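Notes from the Big Brown Table

Spring cleaning reached the back table on 4/14/18, which puts it only three months behind the January deadline we all agreed to. Zamfira Vasiliu, who wrote the original tidying memo (443 words, two of them "please"), has asked for a shorter version. Fine.

The trouble with a table that size is that it forgives everything. You put down one apple and there's still room for a piano.

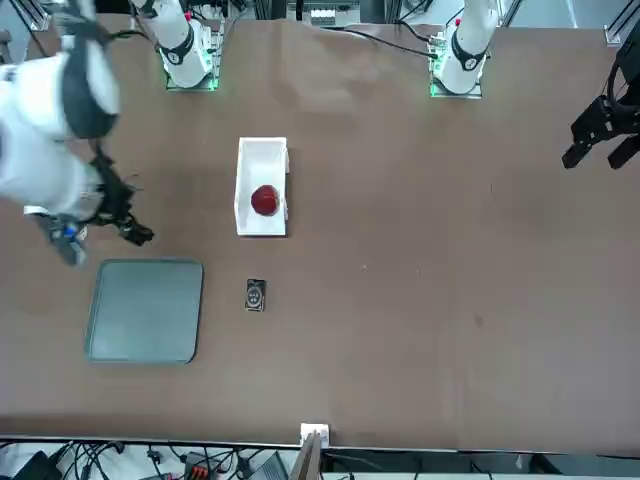

So the habit spreads, and by the end of a month you're looking for the Kolari invoice under somebody's lunch. The new rules are below. They replace the old rules, which Laurențiu Ilie says he never got.

1. Fruit goes in the white box. One red apple in an open white box looks like a decision. The same apple on bare tabletop looks like you were called away. Please don't put the Vundix samples in with it, however well they fit.

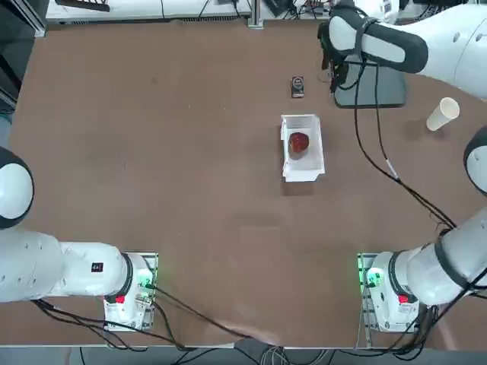 2. The gray tray stays empty until someone can say what it's for. Suggestions so far: keys, mail, "overflow." We had overflow at the Iordache Street office and it took 169 boxes to move it. An empty tray with nice rounded corners is doing no harm. 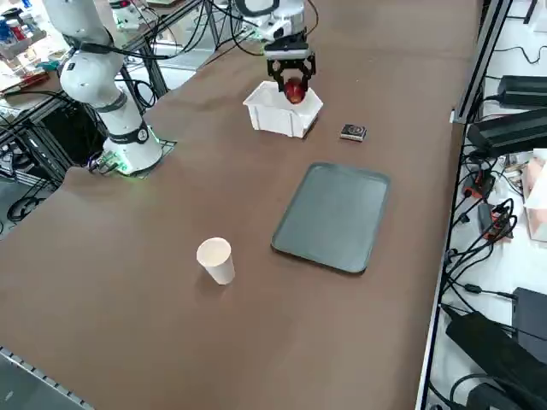
3. Paper cups are not furniture. If yours is upright, you may be coming back for it. If it's on its side, we will assume the relationship is over and throw it out. Prolum sold us a sleeve of 100 and I would like them to last past the summer.

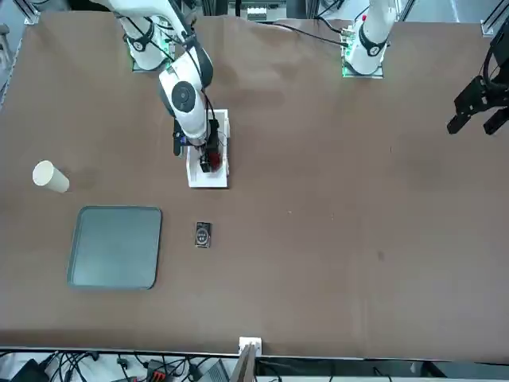
4. Small dark boxes with a round design on top. If it's yours, claim it. Zamfira thinks it belongs to the phone system, Laurențiu thinks it's a phone, and I have dusted around it twice.

Objections go in writing to the newsletter. Please keep them under 2000 words, and don't leave them on the table.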